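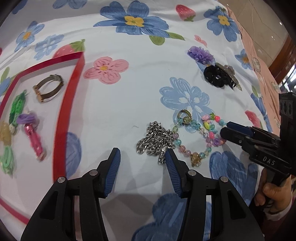

Hand-held grippers at work among chain, beaded bracelets and hair ties.

**FOR RELEASE IN JANUARY**

**Uninmont opens Triveo, a free budget planner for small shops buying gripping equipment**

CARNEGIE – I'm Annag Urquhart, I run equipment planning at Uninmont, and I get to announce something I've wanted to put out for a long time! Triveo is a planning workbook for small businesses that want to start automating the handling of little, fiddly, mixed goods (think necklaces, scrunchies, hair clips, key rings) and have no idea what to put in the budget. It's free, it opens in any spreadsheet program, and you can download it from our website starting this month.

I spend most of my week on the phone with people who have already picked an arm. They've watched the videos, they know the reach and the payload, they've got a quote sitting in their inbox. Then I ask what they've set aside for fingertips and pads and the line goes quiet. A thin chain in a heap is a very different purchase from a box of identical bottles, and so is a bracelet that changes shape every time you lift it. We kept sending out the same notes over and over, so we turned the notes into Triveo.

The workbook starts with your goods. You list what you handle, how it arrives (heaped, in trays, spread out on something soft) and where it needs to end up. From there it builds a spending plan with separate lines for the grippers, spare pads, cameras, mounts, training time and the hours you'll lose while everybody is learning. You can stretch the plan over one budget year or two. There's also a tab for renting, and please fill that one in before you buy anything – I say this as someone whose own company would love to sell you the planning calls.

Our first outside user was Landosen, the accessories reseller, which has been working with us on a plan for its returns room. The team ran the workbook for six months before we let anybody else near it, and they found plenty wrong with it. The early version lumped all the wear parts into one yearly figure, and that made the second quarter look wonderful and the third one awful. Wear parts now go in month by month. Landosen's starter budget came to $2,097 for hand-held units, pads and spares, before any spending on a fixed arm. They've also planned for up to 280 hours of staff practice, which I thought was high until I went through their stock list with them.
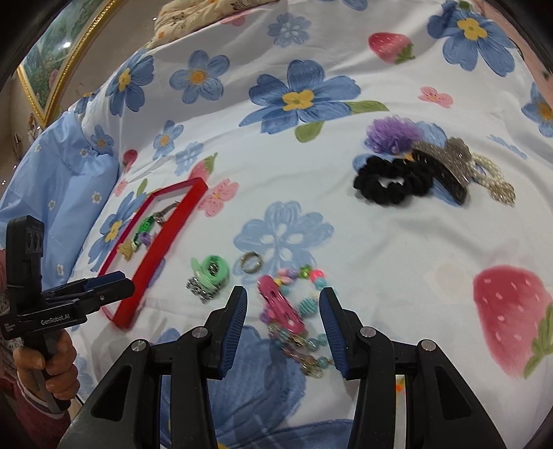 Hamish Kerr told me that the practice hours were the line he fought hardest over, and that he'd now cut almost anything else first. He said he had gone in expecting to argue about the price of the hardware, then spent most of his time working out who would cover the packing bench while people trained. He'd still like the workbook to handle part-time shifts better, and he has told me so more than once.

He's right about the shifts, by the way. That fix is on our list for the next version, along with a currency switch and a cleaner print layout (the current one splits the rental tab across two pages and drives me up the wall).

**What's in the download**

- The Triveo workbook, with 13 tabs
- A short guide to filling it in, written by me, so blame me for the jokes
- A blank list of questions to send to suppliers before you ask for a quote
- A sample plan for a mixed accessories bench

You won't find brand recommendations in it. We left those out on purpose, and suppliers who've written to ask about a listing can stop writing! Prices are yours to type in from your own quotes.

We're also holding open planning calls through the end of March for anyone putting together a first equipment budget. Bring your goods list, even if it's a messy one. A call takes less than an hour, and you'll leave with a draft you can show whoever signs the checks.

**About Uninmont**

Uninmont helps small businesses plan and budget for handling equipment. We're based in Carnegie.

**Press contact**

Annag Urquhart, Uninmont. Mornings before 11 are best.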